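Hand-held gripper build: jaws don't close evenly, one side always gets there first

Posted in Home & Shared Shop Builds

Rosalía Figueroa
Joined February

Hi all, first time asking, long time reading. I've been building a hand-held gripper, the kind with a pistol handle where you squeeze the trigger and two jaws close out front. No motors yet. The plan is to use it to record myself picking things up, and later put the same jaws on a small arm (my someday project, which I've named Utik so that I have to finish it). I'm doing all of this in a bedroom with a cheap printer and a drawer of M3 hardware, so please keep that in mind before you tell me to go mill something!

The problem: the left jaw moves first. Every single time. I squeeze, left swings in most of the way, the right one sort of wakes up, and then they meet a good bit off center. If I'm grabbing something heavy it doesn't matter, because the thing just gets pinched wherever it is. But with something light, like a phone charger or a folded sock, the left jaw shoves it sideways before the right one arrives, and I lose it.

What I've tried so far. I reprinted both fingers. I swapped the springs left to right, and the problem stayed on the left, so I don't think it's the springs. I put a dab of grease on the pivots, and that made the whole thing feel nicer but changed nothing about which side goes first. I also tightened the pivot bolt on the left to slow it down, which worked for maybe an evening and then it loosened itself and I was back where I started.

The linkage is the design I found in an old thread here, the one people call the Hila linkage. One pull rod from the trigger, splitting into two short links, one per jaw.
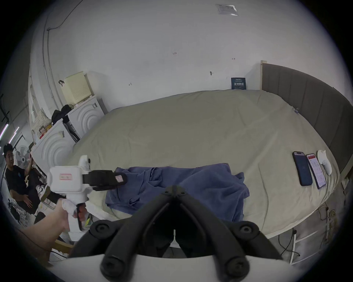

The other thing I should mention is that I can't tell how much of this is me. I test on the bed most of the time because it's the biggest flat-ish surface I've got, and I squeeze pretty hard. When I squeeze slowly it's better. Still left first, but less of a gap. My brother says to quit worrying and put rubber on the tips, and I did try that with some shelf liner, but then light things stick to the left tip and get dragged along, so that made it worse if anything.

Is this a slop problem? A geometry problem? Do I need gears between the jaws? I'd love to keep the parts I have if I can. The fingers take all night to print and I've got maybe half a spool left.

Thanks so much, and sorry this got long!

kettleblack

had the same thing. its your bolts. use nylocks

also don't print the links in PLA they creep

Meron Shiferaw
Regular

Hi Rosalía! The nylock advice will help with the bolt backing itself out, so do that anyway, but I don't think it'll fix the timing. I went round and round on this with my own gripper last winter and I'm pretty sure what you have is a linkage that's free to do exactly what it's doing.

Think about what the pull rod is connected to. It pulls on one point, and two links come off that point. If the point can wander sideways even a little, then whichever jaw is easier to move goes first, and the other waits until the first one hits something. It's the same idea as the differential in a car. Yours happens to have an easier left side. Swapping springs didn't change it, so the difference is probably in the pivot holes (one printed a hair tighter than the other) or your links aren't quite the same length.

So you've got two ways to go.

The cheap one is to stop that center point from wandering. Print a little slot, or two rails, that the end of the pull rod slides in, so it can only go forward and back. On mine I used a scrap of brass tube as the slider, with a printed channel screwed on over it. It took an evening and I kept my fingers, my links and my handle. The channel wants to be snug but still slide under its own weight when you tip the thing up. If it sticks, run a bit of fine sandpaper through it. Don't just grease it and hope, because printed channels full of grease pick up lint like you wouldn't believe, especially if you're testing on bedding!

The better one is gears. Put a partial gear on the root of each finger so they mesh, and drive just one of them. Then they can't get out of step by more than the backlash. You would have to reprint both fingers though, and with half a spool I'd be nervous. If you do go that way, make the teeth bigger than you think you need. My first set had cute little teeth and I stripped them in one afternoon.

Before any of it, try this, because it's free. Take the trigger out of the picture completely. Disconnect the pull rod and move each jaw with one finger. They should feel the same. If the left one flops and the right one drags, ream the right pivot hole by hand with a drill bit (bit held in your fingers, no drill) until they match. Then measure the two links hole to hole with calipers. Mine were off by less than a millimeter and you could see it at the tips, since the fingers multiply whatever error you have back at the links.

About the squeezing hard thing, I wouldn't blame yourself. Squeezing slowly gives the draggy side time to catch up, that's all. And I'd test on a table for now. A mattress gives when you push down on it, and with light stuff you end up chasing the dent.

For the tips, I cut pads out of a silicone baking mat and stuck them on with double-sided tape. They're grippy without being tacky. I'm on my 4th pair, they're a few cents each, and I've done around 1,000 grabs on the handle with the same channel and slider.

Let me know what the finger test tells you. If both sides feel the same and your links match, then I'm wrong and I'd like to know about it.

Rosalía Figueroa

Meron, thank you!! I did the finger test right after dinner. The right one drags, you can feel it easily, it's almost crunchy. I reamed it like you said and a little curl of plastic came out, and the gap at the tips is maybe half what it was. The links look the same length to me but I only have a ruler, so calipers are on the shopping list.

Going to draw up the slider channel this weekend. Does it matter how long it is, or just long enough for the trigger travel?

Meron Shiferaw
Regular

Travel plus a bit at both ends, so the slider never pokes out of the channel. I'd make the slider itself at least twice as long as it is wide or it'll cock sideways and jam.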